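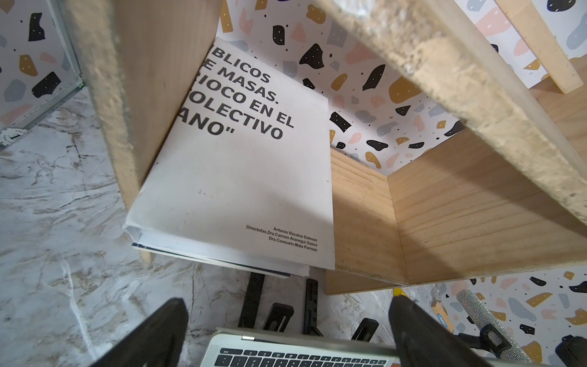
Wrist camera view, shelf station: gripper fingers, laptop, and a thick white report leaning inside the pine shelf.

How to Run a Shelf Demo at Your Robot Open Day

Posted March 2021 by the Lullside workshop

We've been bringing an arm and a shelf to open days in Mestmont for a while now, and people keep writing to ask how we set it up. It's a simple demo and we love it! A visitor names something on or near the shelf, the operator drives the gripper over to it, and everybody watches the wrist camera view on a big screen. Most of what follows we learned by doing it wrong first.

What you need

An arm with a two-finger gripper and a camera at the wrist
A shelf that stays put when you bump it
A second screen, the bigger the better
A box of ordinary things to reach for
Floor tape
A power strip with a long cord (bring two)

Step 1. Set up the shelf

Use a real shelf with real boards. Ours is pine, it has dust on the edges, and one plank has a rough cut end that shows up beautifully on the big screen. Visitors recognize it right away as the kind of thing they have in the garage. Fasten it to something heavy before you do anything else. At our first outing in Beyene Hall we skipped that, and the whole unit crept backward a little with every touch until the saved positions were useless.

Step 2. Choose the objects

Mix big and small. A thick bound report is a great one: it's wide, it leans, and there's a stack of page edges to aim for. Lean it against a side board so there is open space in front of the cover. Add a few small bright things that are hard to spot from the wrist, and something shiny if you have it. Glittery stuff gets kids to the front of the line faster than any sign we've made.

Weigh anything you plan to lift. Our limit for open days is 300 grams, well below what the arm can manage, and heavier items are for pointing and nudging only. Write the limit on the lid of the box.

Step 3. Check the light and the background

Overhead lamps plus a plank equals a dark band right across your object. Look at the camera view, with the arm in its reaching pose, before you decide where anything goes. Slide the report forward or turn the shelf a bit and check again. Busy walls are worth a look too. A pattern full of chips and dots is cheerful to the eye, but small items can get lost in front of it, so do a practice run with someone who hasn't seen the setup and ask them to find the smallest thing on the screen.

Step 4. Mark the floor

Tape a line 200 centimeters out from the base of the arm, all the way around. The operator is the only person inside it while the arm has power. Put the stop button on the operator's side, then have everyone on your crew press it once so they know how it feels.

Step 5. Slow everything down

We run Zamel, our control program, with the speed set to 24 percent. It looks slow to us and just right to a visitor. You want people to have time to say "left, left, no, up!" — that's the best part of the whole day.

Step 6. Let the crowd call the moves

Put the wrist view on the big screen and cover your own laptop screen from the audience, or they'll look at that instead. Ask for one caller at a time. Start with the largest object and let the group work up to the small ones. If a grasp misses, say so, back the gripper out the way it came in, and try again. People cheer louder on the second try anyway.

A full turn should last as long as it takes to explain what the fingers are doing. When the line gets long, switch to one object per caller.

Step 7. Keep a log

One sheet, three columns: object, tries, notes. Our sheets from October add up to 1,069 tries, and reading back through them is how we found out that the bottom compartment was giving us trouble. The lip at the front was catching the fingertips on the way in. We now come in higher and tilt down.

Packing up

Park the arm, cut the power, then pick up the objects. Check under the shelf, small things roll. Peel the tape the same day — it leaves marks overnight, and Beyene Hall will call you about it.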